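Collecting demonstrations in working kitchens: how long should one episode be?
Forum: Learning from Demonstration / Data gathering
11 October 2024

tarn_offset wrote:
Hello all. I am preparing the second round of recordings for our project Cleltamico (kitchen logistics, head camera only). In June we collected 142 episodes of cart and tray work. We kept each episode whole, from the first touch of the cart until the last tray is put away. Now my colleague wants to cut everything into short clips with one verb each, such as "push cart" or "lift tray". I am against it, but I would like to hear other experiences before we buy more disk space.

Two moments of the same kind of work, so you know what material I am talking about:
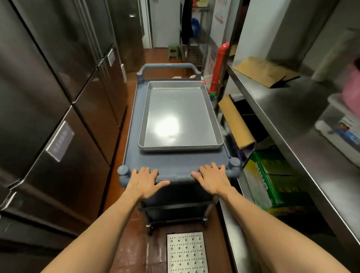
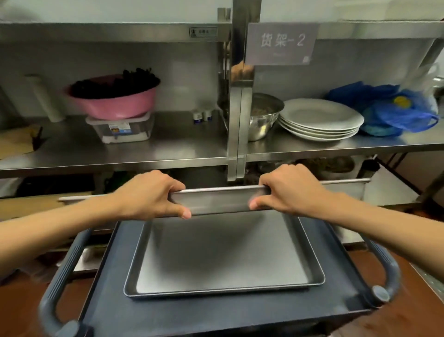 My worry is the part between the verbs. The person stops, moves the hands from the handle to the tray, looks at the shelf, changes the grip. If we cut by verb, these seconds belong to no clip and they are thrown away. A policy trained on such clips will know how to push and how to lift, but it will have seen very few examples of going from one to the other.

quillbeam wrote:
I would cut. We did long episodes at Rarkwood and the labels were a disaster. Two annotators, same video, and they put the border between "approach" and "grasp" in different places almost every time. Short clips with a strict start rule (first contact of the hand) fixed most of it.

tarn_offset wrote:
But a strict start rule can be used on long episodes too. You keep the file whole and store the borders in a separate table. Then you can change the rule later without recording again.

quillbeam wrote:
Yes, if your tools support it. Ours did not.

Naidu_bench wrote:
I agree with the first poster about keeping the file whole, but please put a limit on the length. We allow up to 60 seconds. After this the people begin to tidy other things, they talk, and the instruction text does not fit anymore to what the hands do.
One more question — do you ask them to look at their hands? Ours were told nothing, and in many episodes the tray leaves the view just when it becomes interesting.

tarn_offset wrote:
We say only "look where you work". If you ask more, they move like actors, very slow, with the head bent down. I prefer to lose a few episodes.

quillbeam wrote:
I don't agree with this one. Slow and visible is better than natural and outside the view. You can speed up a slow demonstration, you cannot recover a hand you did not record.

Clumovberg wrote:
You can speed up the video, but the pauses and the hesitation are sped up also. We tried it with drawer opening and the timing of the grip was wrong after. For heavy objects I would not do it.

tarn_offset wrote:
Thank you, the limit on length is a good idea and I will take it. We keep whole files with a table of borders, and I will write the contact rule this weekend. If somebody has a table format that already handles two hands doing different things at the same moment, please post it, ours has only one column for the verb.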